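Coin cuisine de la ludothèque Kos : questions fréquentes

Vous trouverez ci-dessous les réponses aux questions les plus souvent posées à l'accueil au sujet de la cuisine de jeu. Les présentes dispositions s'appliquent à compter de septembre et remplacent le feuillet remis aux familles lors de l'inscription.

À qui le coin cuisine est-il ouvert ?

L'accès est réservé aux enfants dont la famille est à jour de son adhésion, ainsi qu'aux groupes scolaires ayant réservé un créneau. Chaque enfant doit être accompagné d'un adulte, qui demeure dans la salle pendant toute la durée du jeu. Le samedi, l'espace est fermé aux groupes et reste à la disposition exclusive des familles.

Que comprend l'équipement ?

Le meuble réunit un plan de travail blanc, une plaque de cuisson noire, un évier, une hotte et un four à micro-ondes posé sur une étagère en bois clair. Une casserole à deux anses et deux ustensiles en bois, une spatule ajourée et une cuillère, complètent l'ensemble. Les aliments factices sont rangés à part, dans les bacs de la salle Colora, et sont remis sur demande.

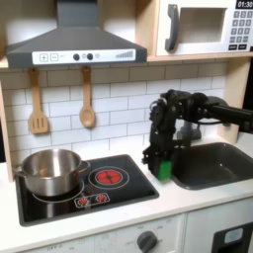
Le coin cuisine : plaque de cuisson, évier et ustensiles suspendus sous la hotte.

Peut-on apporter ses propres accessoires ?

La ludothèque ne s'y oppose pas, sous réserve que les objets soient propres, dépourvus de pièces détachables de petite taille et marqués au nom de l'enfant. Les objets oubliés sont conservés pendant deux semaines au secrétariat. Passé ce délai, ils sont versés au fonds commun.

La vaisselle en verre ou en céramique n'est pas admise, de même que les couteaux, y compris ceux destinés à l'apprentissage de la cuisine.

Peut-on utiliser de l'eau ou de véritables aliments ?

Non. L'évier n'est pas raccordé et le meuble ne supporte pas l'humidité prolongée. Les goûters se prennent dans le hall Drotance, où des tables sont prévues à cet effet. Cette règle vaut également pour la pâte à modeler et pour le sable – y compris lors des anniversaires.

La plaque de cuisson présente-t-elle un danger ?
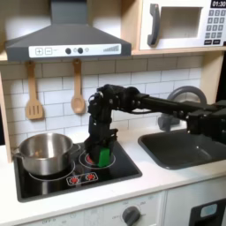
La plaque ne produit aucune chaleur et peut être touchée sans risque. Cette question nous est adressée fréquemment par les parents de jeunes enfants, attentifs à juste titre à tout ce qui évoque une source de chaleur. La lueur rouge qui apparaît au centre du foyer de droite est un simple effet lumineux, propre au jouet. Il est néanmoins recommandé de rappeler à l'enfant qu'une plaque véritable ne se touche pas, même lorsqu'elle semble éteinte. Les accompagnateurs qui le souhaitent peuvent demander à l'accueil la fiche consacrée à la prévention des brûlures domestiques.

Comment l'espace doit-il être rangé après usage ?

Il est demandé à chaque famille de consacrer les dernières minutes de sa visite au rangement, selon les indications suivantes :

La casserole est vidée de son contenu et replacée sur la plaque.
La spatule et la cuillère sont suspendues aux crochets de la hotte.
Les aliments factices regagnent leur bac.
L'évier et l'intérieur du four à micro-ondes sont vérifiés, les petites pièces y étant souvent oubliées.

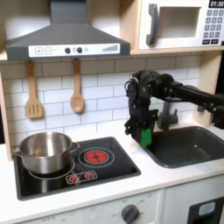 Les enfants sont invités à prendre part à ces gestes dans la mesure de leurs capacités. L'adulte accompagnateur reste responsable de l'état dans lequel l'espace est rendu.

Comment le matériel est-il entretenu ?

Les surfaces sont nettoyées chaque soir après la fermeture, au moyen d'un produit sans parfum. Les ustensiles en bois sont essuyés avec un linge à peine humide, puis séchés à plat – ils ne doivent en aucun cas être mis à tremper. Les fixations du meuble sont contrôlées deux fois par an.

Que faire en cas de pièce cassée ou manquante ?

Toute anomalie doit être signalée à l'accueil avant le départ. Aucune somme n'est réclamée pour l'usure normale. En cas de dégradation manifeste, une participation au remplacement peut être demandée, dans la limite prévue par le règlement intérieur.

La cuisine peut-elle être empruntée ?

Le meuble lui-même n'est pas disponible au prêt. Les établissements qui souhaitent disposer d'un équipement comparable peuvent réserver la malle Vestov, contre le dépôt d'une caution de 300 euros.

À qui s'adresser pour toute autre question ?

Les demandes relatives aux réservations, aux groupes et à la malle de prêt sont à adresser à Hideaki Ogura, responsable des espaces de jeu, par courrier ou auprès de l'accueil pendant les heures d'ouverture.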